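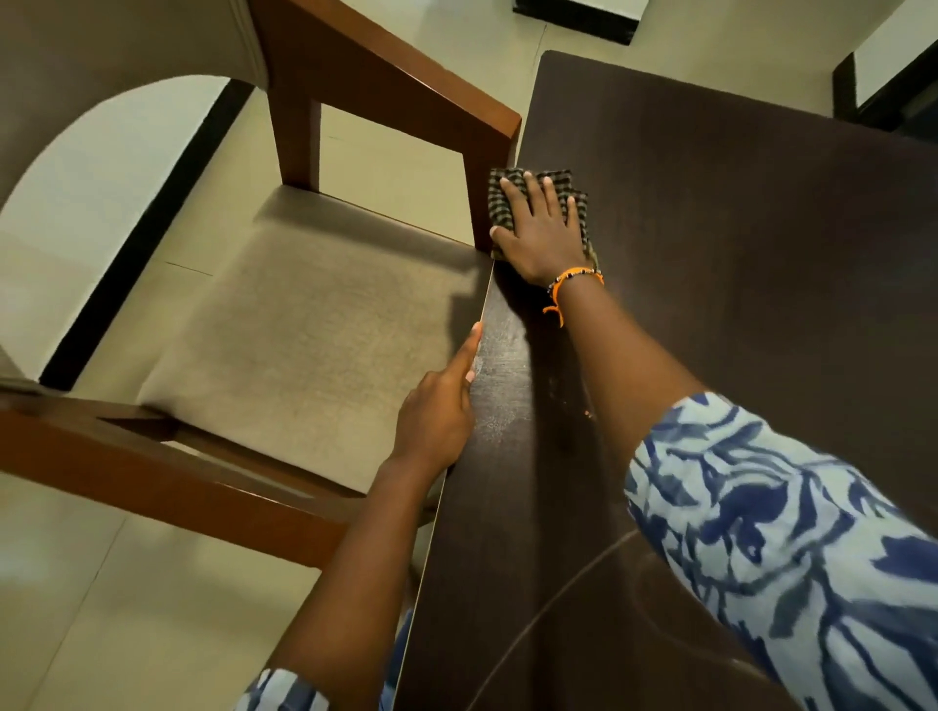

Friday is the day I do the dining table. We bought it secondhand in Jillham last May for 200 dollars, and the dark brown top shows everything. I used to go at it with paper towels, which left lint. Now I fold a small checkered cloth flat under my hand and work in from the edge – dusty streaks show up as soon as the light catches them.

I start at one corner and go the long way, with the grain. I tried a Cima spray for two weeks and went back to plain water with a drop of dish soap.

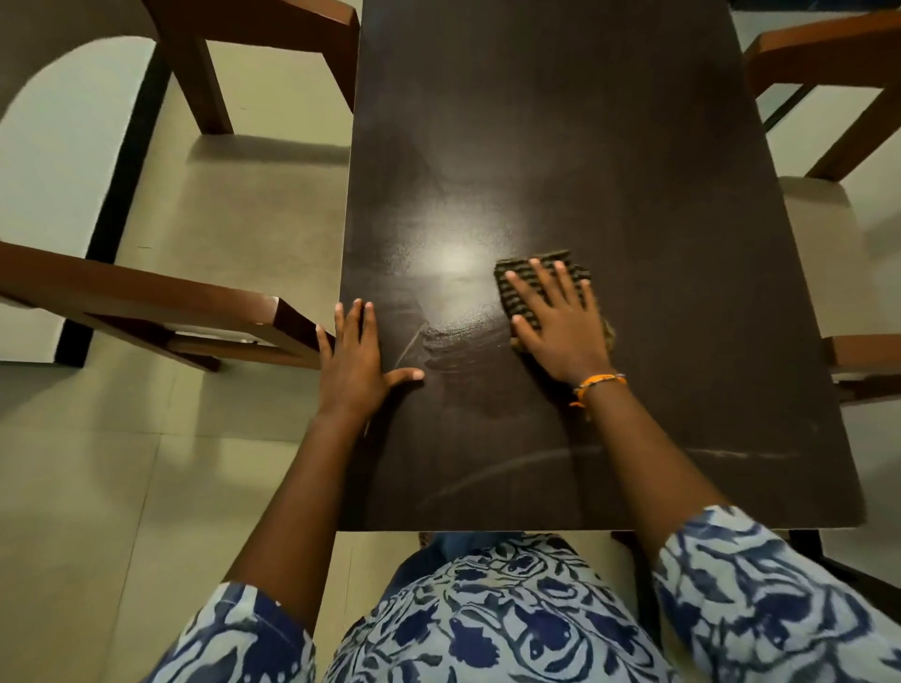 A second pass is usually needed for the haze, and I do that one slower. Then the chairs get pulled out and I wipe the rim, where crumbs collect. The whole job takes 7 minutes. Next week I want to do the chair legs.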